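March, bench 3, started 8:40

Continuing the thiol addition to the allyl glucoside (acetyl protected). Same batch of sugar as last week, the one Begay sent over. TLC of the starting material still one spot, so I didn't re-column it.

Aim for today: find out if the poor conversion last time came from the light source or from oxygen. I think oxygen. The old run was sparged for only a few minutes with a needle that turned out to be half blocked.

**Setup**

- Vial A: sparged with nitrogen 32 min, lamp on
- Vial B: not sparged, lamp on
- Vial C: sparged 32 min, wrapped in foil, same shelf
- Vial D: sparged, lamp on, no initiator

All four made from one stock solution in the same solvent. Thiol added last by syringe, 5 equiv. in each. Smell is bad even with the sash down. Double bag the tips and put them in the bleach bucket, the big one under the hood and not the one by the sink.

Lamp is the Hutilow unit. It takes a while to settle, so I switched it on before making the stock. Fan at the back of the box on the low setting. Thermometer in a dummy vial of solvent, so there is a number for temperature this time – last week's entry has none and I can't say how warm it got.

9:50 lamp side loaded. 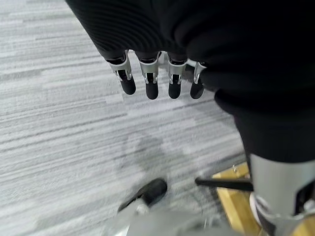

Hand at rest, fingers down, black sleeve above.

10:30, first TLC, 40 minutes in. A shows a new lower spot and the starting material is clearly weaker. B has a trace of the new spot, may be nothing. C is unchanged. D has a faint new spot, more than B. Stained with the sulfuric acid dip, then heat gun. The allyl compound chars brown and the product goes darker, so don't judge amounts from the color.

Dummy vial read 32 °C. Fine.

11:30, 100 minutes in. A almost done. B has moved on a little, so oxygen slows it but doesn't kill it, or the thiol is using up what's dissolved and then the chain gets going. C still nothing. D further along than I expected with no initiator. Either the lamp alone is enough to break some S–H, or there is peroxide in the solvent. The bottle has been open since January. Need to strip test it.

Took A out and left the others in.

Workup of A: evaporated, picked up in ethyl acetate, washed with bicarbonate twice and brine once. The first bicarbonate wash made an emulsion. Added some brine and left it standing over lunch, and it split by itself. Dried over sodium sulfate. Crude is a pale yellow oil that still stinks, so there's excess thiol in it. Left the flask on the hood vac line.

Crude NMR booked on the Flakusbridge machine for 2:30. Filter the sample through a plug this time, the last tube had bits in it and the shim was terrible.

3:15, back with the spectrum. The allyl protons between 5 and 6 ppm are gone except for a small bump at the baseline. New CH2 next to sulfur where it should be. Only one set of sugar signals that I can find, so addition at the end carbon only, no sign of the other regioisomer. The anomeric proton hasn't moved much and the coupling is the same as before, which means the center survived. Acetates all there. There is a disulfide peak too, overlapping with the excess thiol, so I can't integrate that region and won't try to get a yield from the crude.
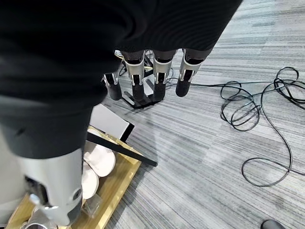

Column for tomorrow. Hexane/ethyl acetate, start low to run the thiol and disulfide off, then step up. Use the short wide column. Product ran at about a third of the way up in the TLC mix, and the disulfide is right at the front, so this should be an easy one if I don't overload it. Collect the front fractions separately and keep them in the hood.

Peroxide strip on the solvent bottle: weak blue. So yes, there is some. That may explain D, though it doesn't rule out the lamp. Opened a new bottle and wrote the month on the label. Old bottle moved to the waste shelf.

**To repeat**

- D with fresh solvent, everything else the same
- D with fresh solvent, foil on
- B again, but stirred harder, it was sitting off center on the plate and the bar was hardly turning

The last one bothers me. If B was poorly mixed then the comparison with A isn't fair, and I shouldn't put the difference down to oxygen yet.

Also want to try the galactose version from Prurolton when it comes. Same conditions as A. The axial acetate at C4 shouldn't matter this far from the alkene.

4:50. B, C and D in the fridge, caps taped. Lamp off, fan left running to cool the box. Needle from last week thrown out. We're low on septa, the small size.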